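Workplace Safety Inspection – Ganley Building, Ground Floor and Yard

Date of inspection: 13 June 2019
Inspected by: Harriet Whitlock
Accompanied by: Blandine Coste, worker representative
Previous inspection: April

Ratings used: OK, Needs work, Fix now. Items rated Fix now are to be dealt with before the next shift starts. Items rated Needs work go on the action list at the end with a name beside them.

1. Exits and walkways

1.1 Exit doors unlocked and open freely from inside – OK
1.2 Exit signs lit – Needs work
Comment: The sign over the east door flickers. It was reported in April and the tube was changed. Same fault again, so it is probably the fitting.
1.3 Walkways clear to full width – Needs work
Comment: Flattened cartons stacked along the wall by the packing area. Not blocking the route yet, but the pile is leaning. The cardboard cage was half empty at the time.
1.4 Floor markings visible – OK
Comment: Repainted since the last visit. The new yellow is much easier to see near the loading door.
1.5 Stairs and handrails sound – OK

2. Fire safety

2.1 Extinguishers in place, pin and seal intact – OK
2.2 Extinguisher tags signed for the current month – Needs work
Comment: Two tags in the storeroom not signed. The gauges read in the green on both.
2.3 Fire doors closed, not wedged – Fix now
Comment: Storeroom door held open with a paint can. Removed during the inspection. Staff say the door is heavy to open with a cart. Harriet to ask for a price on a hold-open device that releases with the alarm.
2.4 Alarm test recorded weekly – OK
2.5 Evacuation drill held in the last six months – OK
Comment: The head count at the last drill was slow. Visitors were signed in on two different sheets. One sheet at the front desk from now on.

3. First aid

3.1 Kits stocked and in date – Needs work
Comment: The kit in the break room is short of large dressings. Eyewash bottles are fine until next year.
3.2 Names of first aiders posted – OK
Comment: List is current, but the one by the yard door has faded and can't be read from more than a step away. Print again.
3.3 Injury book filled in – OK
Comment: Three entries since April, all minor. Two are hand cuts from box knives – see 5.4.

4. Lifting and storage

4.1 Racking free of damage – Needs work
Comment: Upright at the end of bay 2 has a fresh dent at pallet jack height. The beam above it is still seated and the safety clips are in. Blandine has taped off the bottom level until someone qualified has looked at it.
4.2 Load limits posted on each bay – OK
Comment: Bay signs read 3,000 lb. per level. Nothing seen over the limit.
4.3 Heavy items stored between knee and shoulder height – Needs work
Comment: Drums of floor cleaner (40 lb. each) are back on the top shelf. They were moved down in April and have gone up again. The delivery driver puts them wherever there is room, so the lower shelf needs a label saying it is for the drums.
4.4 Pallet jacks checked – OK
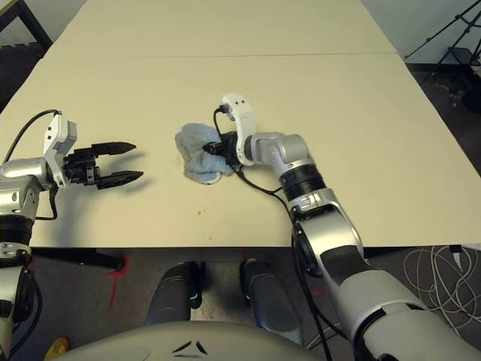 4.5 Step stools in good order – OK
Comment: The old wooden stool has been thrown out as asked. Both of the new ones have rubber feet and a rating of 200 lb. on the label. That rating is too low for some staff once they are holding a box. Order the heavier type next time and keep these for light use only.

5. Tools and electrical

5.1 Cords and plugs undamaged – OK
5.2 No extension cords used as permanent wiring – Needs work
Comment: The fan in the dispatch office has been on an extension cord since last summer. An outlet on that wall was approved but the work was never booked.
5.3 Electrical panels accessible – OK
5.4 Box knives are the self-retracting kind – Fix now
Comment: Four of the old fixed-blade knives still in the drawer at packing. Collected and handed to Blandine. There are enough of the retracting ones to go around.

6. Chemicals

6.1 Safety data sheets available – Needs work
Comment: No sheet in the binder for Reduvlow, the insect spray kept in the yard shed. Supplier to send one. Cans to stay locked up until the sheet has arrived and been read.
6.2 Containers labeled – OK
6.3 Gloves and goggles available where needed – OK

7. Yard and vehicles

7.1 Pedestrian route marked – OK
7.2 Reversing area clear – Needs work
Comment: A private car, a gray Saab, was parked inside the hatched area. Owner found and car moved. The lines are worn at that corner and a new driver could easily miss them.
7.3 Lighting working – OK
Comment: Checked from the log only, as the visit was in daylight.
7.4 Wheel chocks used at the dock – OK
Comment: Gondon trailer was chocked on both sides while being unloaded.

Action list

1.2 Replace fitting over east door – Harriet
1.3 Move cartons to the cage, then daily – packing lead
2.2 Sign storeroom tags – Blandine
2.3 Price for door device – Harriet
3.1 and 3.2 Restock kit, reprint list – Blandine
4.1 Racking inspection, bay 2 – Harriet, urgent
4.3 Label lower shelf and move drums – storeroom lead
5.2 Book electrician for dispatch office, work order 331 – Harriet
6.1 Get data sheet – Blandine
7.2 Repaint hatched area – Harriet

Copies to the safety board in the break room and to the office file. Anyone who thinks an item has been rated wrong, or missed, should tell Blandine or write it on the sheet under the board.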